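From: Nurhan Gündoğdu
To: varkbridge-players
Subject: Re: [varkbridge-players] Streaming box from Lebrun, worth a group order?
Date: July 5, 2025

Eun-ji Song wrote:

> Has everyone seen that Lebrun is taking orders for the Preswood? It's their
> little streaming box for the TV. No disc drive, no fan, games run on their
> servers and you just need a decent connection. They say it "feels local" and
> that the whole Girthorpe back catalog will be on it at launch.
>
> Woo-jin and I were thinking the list could put in a group order. There's a
> discount if enough of us sign up. I know some of you still have older
> consoles that are on their last legs, so this could be a cheap way out.
>
> Any reason not to?
>
> Eun-ji

Eun-ji,

I can think of several, and I say that as someone whose console now makes a noise like a hair dryer.

Start with "feels local." Feels local to whom, playing what, on whose line? I've read the product page twice and it gives a speed you should have at home and says nothing at all about delay. Speed is the easy part. My connection is plenty fast and I still get a hitch every evening when the whole street comes home and turns on the TV. In a turn-based game I'd never care. In Girthorpe Rally I'd be in the ditch.

I did try the demo unit at the mall in February, and it was fine. But it was one track, the automatic transmission was locked on, and the young man running the booth couldn't tell me whether the game was coming from a server across the country or from a PC under the counter. I asked him both ways.
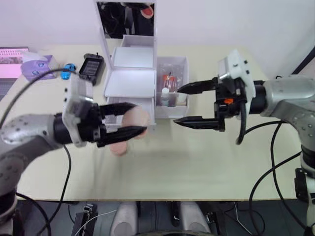
The catalog claim bothers me more than the delay does. "The whole back catalog at launch" is the kind of sentence that gets an asterisk a week before the thing ships. Lebrun doesn't own those games, it rents them, and when the deal runs out they go away, saves and all, unless someone shows me in writing that they don't. What I'd want to see before paying is the stuff the demo reel skips: quick reactions, small movements, a crowded server at dinnertime. Lebrun would have a firm hold on our money and we'd be standing there with the other hand out.

Aidan will say I said the same about downloads, and I did, and I was wrong about some of it. I was right about the racing game I bought twice and can't install on anything now. If you buy a disc at least you can sell it to somebody's nephew.

As for the discount, I looked at the terms. We'd need 19 people, all paying up front, all on the yearly plan, and the yearly plan renews by itself. We have never gotten 19 people on this list to agree on a night to play. Zane, you ran the headset order, so correct me if I'm misremembering how long it took to get paid back by everyone. The page also says the first 1000 buyers get a "founder" badge next to their name. I'm not sure who that is supposed to tempt. It does make me wonder how many they expect to sell.

What I'd suggest instead:

- One of us buys a Preswood at full price, month to month, and reports back. I'll chip in.
- Test it in the evening, on wifi *and* on a cable. Play at least one fighting game.
- Somebody writes to Lebrun and asks what happens to saves if you cancel. I can do that one.
- Leave the group order until we have an answer.

If it's good, I'll say so on the list and order one myself. The box is small and quiet and I'd love to get the big one out from under my TV — my wife would love it even more. But I don't see what we lose by waiting, apart from the badge.

Woo-jin, do you still have that old controller with the bad left stick? If the test goes ahead it'd be good to know which pads the Preswood accepts. The page only shows Lebrun's own, and a second one costs extra.

Nurhan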